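Rongrong Yuan has five minutes before a call and says so twice. She writes the working rules for two-arm cells at Stasura, the ones operators sign before they touch anything, and the new version goes live in July. We talked standing up, beside cell Fenine.

Bags are the problem. Always bags.
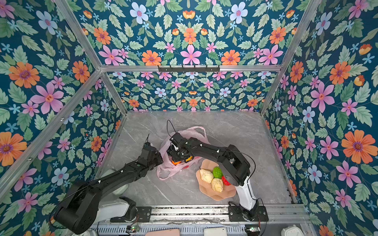
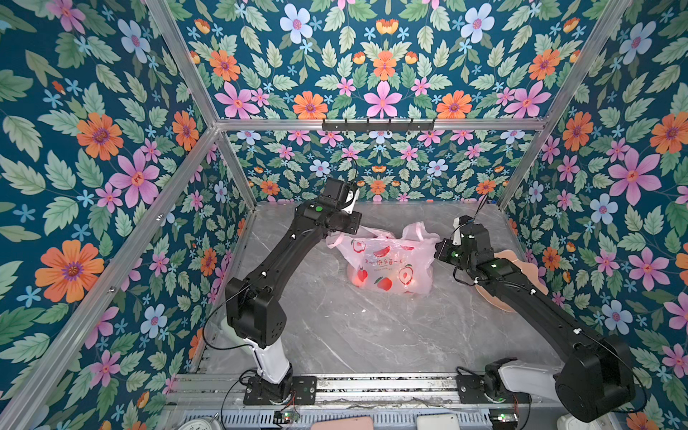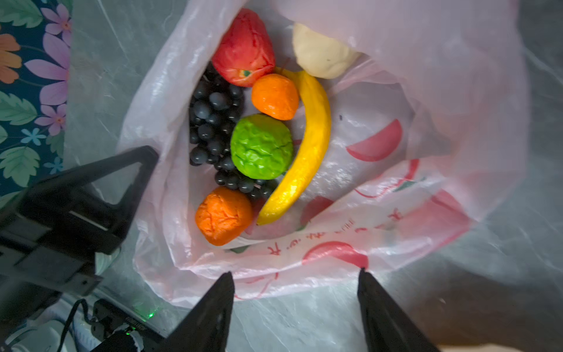 Pink bag, pretend fruit: bag handling in cell Fenine, two wide views and one from the wrist.

"A box is easy to write a rule for," she says. "A box has corners. A bag has a different shape every time you look at it, so what does 'start position' even mean? We argued over that for a whole afternoon."

Where they landed: the start position is a range, and the operator writes down what they see before the run. Handles up or down, mouth open or shut. One line, plain words. No codes. The old sheet had codes and people guessed.

Then there's two arms over one table. Her rule is that one arm leads and the other waits for a clear job. Holding a handle counts as a job. Hovering dosen't, unless the task sheet says so.

"If both arms are going for the same thing and you can't tell me which one's in charge, stop. I don't care if it would've been fine."

Does that slow things down? Yes, a bit. She shrugs. The log she keeps has 1,861 runs in it and 884 of those are bag tasks, and the ones she can't use are mostly ones where the notes are rubbish. Not the motion, the notes.

Cables next. She's strict on cables. Slack at the wrist gets checked through the full reach, by hand, power off, at the start of every shift and again after anyone changes a gripper. Loops are fine. A loop that can catch a plate rim or a bag handle isn't. "You'd be amazed how many people check it in the parked position and walk away."

What about the wallpaper? She likes it, as it goes. The rule is about recording it. Backdrop, table surface, lighting, all logged, and none of it swapped halfway through a set. Someone at Flernier once sent her a batch with the backdrop changed partway and no note. She's still cross.

The props have thier own page. Fake fruit only in this cell, wiped down, and anything split or shedding goes in the bin. Bags get retired after 40 runs, or sooner if there's a tear. Her colleague Dumitrescu wanted a higher number. He lost.

I ask what she'd drop if she had to cut the document in half. Long pause, looks at her phone.

"The signatures. Keep the stop rule and the notes. If people only do those two I can work with the rest."

And the stop rule is what, exactly?

"Anyone in the room can call it. New starter, visitor, you. Nobody has to justify it till the arms are still."

Phone goes. She's off down the hall, shouting back that the draft is open for comments and could people please read page two before they complain about page three.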